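May 22, 2024

Good long morning on the dome stand, and I want to get it down before I forget the order of things. I have been fussing over this little white fixture for most of May, and I think I have finally stopped changing the base. The keyhole outline stays. I tried a plain rectangle first and then an oval (Cayetano still likes the oval, bless him), but the keyhole gives the rod one end to stand on and leaves the other end for the ring, and it looks friendlier on a table besides.

The rod is the tall version. I rounded the top because the square one kept catching my sleeve every time I reached across, and the short arm now points toward the bowl, where before it pointed off at nothing in particular. Armindo asked whether the arm needs to be there at all. For now, yes! I want to hang a tag from it later on, and I would sooner have it and not use it than print the whole rod again at 22 hours a go.

The clear dome came from the Perthorpe box, the one with 300 of them in it, so we are not going to run short. It drops into the ring nicely if you don't force it. The last ring was a hair too tight, and I took it down with fine paper until I was tired of the sound. The new one wants nothing done to it, and I have saved the file as Pedberg ring, loose, in the shared folder.

For something to put inside I went through the drawer of figurines and settled on a small red one. It won't stand up in there, it just lies over at a slant, and after a while I decided I rather like it that way. Puspita suggested a dab of putty under the feet. Maybe next time, though I hate cleaning putty off clear plastic.

Still to do: a second stand in the same white, felt for the underside, and a note to Abílio about how many he wants for the Sampaio display.

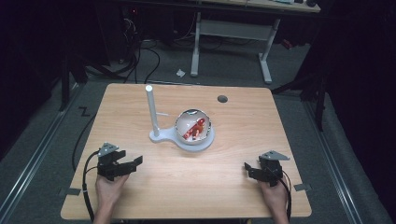 Comments

Rajeshwari Unnithan
Please skip the putty, it leaves a gray bloom on those domes and you'll never get it out of the curve. A drop of clear museum wax holds just as well. I have half a jar if you want it, and I vote for the slant anyway.

Cayetano Cuesta
Still oval.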